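Section 4. Setting up your proofing cabinet for croissant dough

You have the Sonwood cabinet out of its box and the feet screwed on. Great! Now comes the part that makes breakfast better. Laminated dough (that's the layered kind, with cold butter folded through it) is fussier than bread dough, and the cabinet's factory setting is too warm for it, so please go through these steps before your first batch.

4.1 First start

1. Stand the cabinet on a level counter, away from the oven and out of direct sun.
2. Slide in the water tray with the spout facing you. Fill it to the lower line with cool tap water.
3. Plug in the cord and hold the Start button until the light turns green.
4. Let it run empty for 90 minutes. A faint smell of new plastic is normal on the first run and clears by the second.
5. Wipe the inside dry with a soft cloth.

Caution: Never fill the tray with the cabinet switched on. The heating plate sits right under it.

4.2 Choosing the pastry setting

1. Turn the dial to Pastry. The display shows the last temperature you used.
2. Press the down arrow until you reach 77°F. Butter starts to weep out of the layers not far above that, and you'll see it pooling on the tray.
3. Set humidity to Medium. High is lovely for soft rolls but leaves croissants sticky.
4. Press Save twice. The cabinet beeps and keeps the setting, even after a power cut – a big improvement on the Brurov model it replaces!

Note: If your kitchen runs hot in summer, chill the shaped dough for half an hour before it goes in. The cabinet can warm the air but it can't cool it.

4.3 Loading and proofing

1. Line the trays with parchment. Don't grease them.
2. Space the pieces two fingers apart, with the loose tail of each one tucked underneath. Small croissants fit 16 to a load, and they do puff up more than you'd think.
3. Leave the top rack empty so the air can move.
4. Close the door gently and try hard not to peek for the first hour (I know, I know).
5. Check by giving the tray a little shake. Ready dough wobbles like set custard and shows its layers along the side.

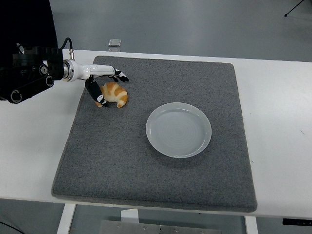
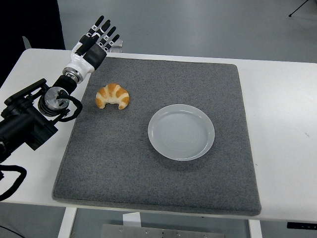 Ivan Stelmakh wrote in to say that the tray shake never told him much with small pieces, and that he goes by the cut edge instead: once he can see the layers starting to part, he heats the oven. He also brushes on the egg wash before proofing and again right before baking, which we tried and liked a lot. Keep the brush off the cut sides, or the layers will glue themselves together.

4.4 Moving to the oven

1. Take the trays out and switch the cabinet off.
2. Let the dough stand at room temperature as the oven comes up to heat.
3. Brush lightly with egg wash and bake until deep golden all over. Pale croissants tend to sink as they cool, so be brave with the color!

4.5 After each use

1. Empty the water tray and leave the door open until the inside is dry.
2. Wash the racks by hand in warm, soapy water.
3. If you see white scale on the heating plate, follow the vinegar steps in Section 6.

Caution: Unplug the cord before cleaning near the plate, and wait for it to cool completely.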